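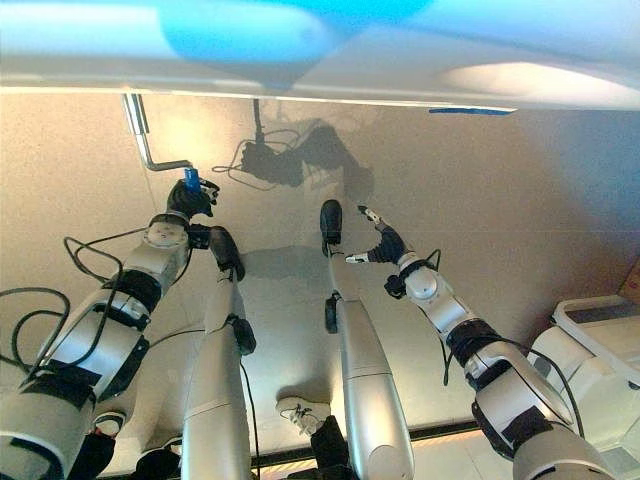
Hashini Khondokar

Saturday, March 1, 2025

Up at six because the bins were being emptied early and I had forgotten to put ours out. Got the green one to the kerb with the lorry already at Patwary's. Missed the brown one.

Walked to Skarkbridge after breakfast along the canal. The towpath is still closed past the second lock, so it was up through the churchyard and down by the allotments, which adds a good bit. Mud all the way. The chapel by the gate has 1832 over the door and I must have gone past it for years without reading it.

Aarne had asked me to look at the seed potatoes in his shed. He bought three bags in February and one has gone soft at the bottom. We tipped it out on newspaper and kept what was firm. The rest are in egg boxes on his windowsill, eyes up. He wants them in by the middle of the month. I said it was too soon for his side of the hill and he said I say that every year.

Had soup there. Leek, a bit thin. He gave me a jar of the plum chutney to take back and I left it on the wall when I was doing up my boot. Rang him from home and he has fetched it in.

Bus back from Ranstead, 50 pence short for the fare in coins so I had to find my card. The driver was the one with the cough.

Afternoon: changed the bed, descaled the kettle, wrote to the water people again about the meter. It can't be right. Sowed a tray of leeks and one of sweet peas and put them in the back bedroom with the door shut against the cat.

Rain from four. The gutter over the kitchen is dripping in the same place as before. Fish for tea. Read two chapters and gave up on the third. Brown bin still full, so the hedge will have to wait.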